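**Presseinformation, November**
Zur sofortigen Veröffentlichung, Abdruck honorarfrei

# Multex vergleicht Greiferfinger: 47 Fingerpaare, ein Tisch und sehr viele Unterlegscheiben

*Trollemow.* Das Prüflabor Multex hat seinen Vergleich von Fingern für Parallelgreifer abgeschlossen und stellt die Ergebnisse ab sofort zur Verfügung. Getestet wurden 47 Fingerpaare in Formen von schlank bis schaufelartig. Die Aufgabe war in allen Durchgängen dieselbe: ein flaches Teil von einer glatten Tischplatte aufnehmen, anheben, zwei Handbreit weiter wieder ablegen. Menschen erledigen das nebenbei beim Telefonieren. Die Greifer brauchten dafür den ganzen Sommer.

Anlass war eine Anfrage des Montagebetriebs Fitzgerald, der wissen wollte, welche Fingerform sich für gemischte Kleinteile eignet. Die Kataloge der Anbieter beantworten diese Frage durchweg mit »unsere«. »Wir haben elf Datenblätter nebeneinandergelegt und in allen das Wort ›universell‹ gefunden«, sagt Projektleiterin Éabha Carroll. »In einem davon stand daneben eine Liste mit Ausnahmen, die länger war als das Datenblatt.«

## Schmal gewinnt, meistens

Am besten schnitt eine Form ab, die im Labor den Arbeitsnamen Lamel trägt: unten breit, nach außen in einem Bogen geschwungen, oben schmal und gerundet, mit geraden Innenflächen. Mit 930 Griffen pro Fingerpaar war der Versuchsplan auf Ausdauer angelegt, auch auf die des Personals. Bei Unterlegscheiben, Federklemmen und dünnen Dichtungen ließ Lamel die Konkurrenz hinter sich. Bei einer gewöhnlichen Gummitülle landete die Form auf einem der hinteren Plätze, was im Bericht auf Seite 40 ausführlich und mit erkennbarem Missmut behandelt wird.
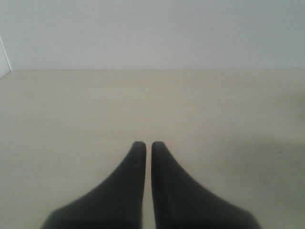

*Foto: Multex / Handgelenkkamera. Abdruck bei Nennung der Quelle frei.*

Die schmalen Spitzen haben einen zweiten Vorteil, der ursprünglich gar nicht auf dem Prüfplan stand. Die kleine Kamera am Handgelenk blickt zwischen und neben den Fingern auf den Tisch, und je weniger Finger im Bild ist, desto mehr Tisch bleibt für die Bilderkennung übrig. Damian Baran, bei Multex für Kameras und Steuerung zuständig, hatte darauf bereits in der ersten Projektsitzung hingewiesen. Er legt Wert darauf, dass dies in der Pressemitteilung steht.

Verglichen wurden außerdem zwei Steuerungen. Die teurere war schneller, die günstigere ließ sich nach einem Fehler ohne Neustart wieder in Betrieb nehmen. Welche davon im Alltag mehr Zeit spart, hängt davon ab, wie oft etwas schiefgeht; die Prüfer haben dazu eine Meinung und eine Tabelle. Beides findet sich im Anhang.

## Licht, Schatten, Diskussionen

Mehr Arbeit als erwartet machte die Beleuchtung. Mattschwarze Finger vor einer hellen Platte sind für die Auswertung dankbar, ein weicher Schatten auf derselben Platte ist es weniger. Die Software hielt Schatten in frühen Durchgängen wiederholt für ein Bauteil und versuchte, ihn aufzuheben. Die Erfolgsquote lag erwartungsgemäß bei null. Pádraig Ó Dubhghaill schrieb die Erkennung daraufhin um und meldete nach zwei Wochen, der Greifer interessiere sich nun nur noch für Dinge, die es gibt.

Für Lorcan Phelan, der bei Fitzgerald die Montage leitet, ist das Ergebnis vor allem eine Einkaufsliste. »Ich hatte auf einen Finger für alles gehofft«, so Phelan. »Jetzt werden es zwei, und für die Gummitüllen bleibt es vorerst bei der Spätschicht.«

## Bericht und Messdaten

Der Prüfbericht umfasst 100 Seiten und kann bei Multex kostenlos angefordert werden. Er enthält die Zeichnungen der hauseigenen Formen, sämtliche Fehlgriffe nach Ursache sortiert sowie ein Kapitel über Schraubensicherung, das Mulugeta Ayele gegen den Rat der Redaktion in voller Länge durchgesetzt hat. Im Frühjahr soll ein weiterer Vergleich mit weichen Fingern folgen. Vorschläge für besonders unangenehme Prüfteile nimmt das Labor entgegen, Gummitüllen sind ausreichend vorhanden.

**Über Multex**
Multex prüft Greifer, Roboterarme und Steuerungen im Auftrag kleiner und mittlerer Betriebe. Das Labor in Trollemow verkauft selbst keine Greifer und hat nach dem vergangenen Sommer auch nicht vor, damit anzufangen.

**Pressekontakt**
Multex, Prüflabor Trollemow
Éabha Carroll, Projektleitung
Rückfragen bitte vormittags, ab 14 Uhr läuft der Dauertest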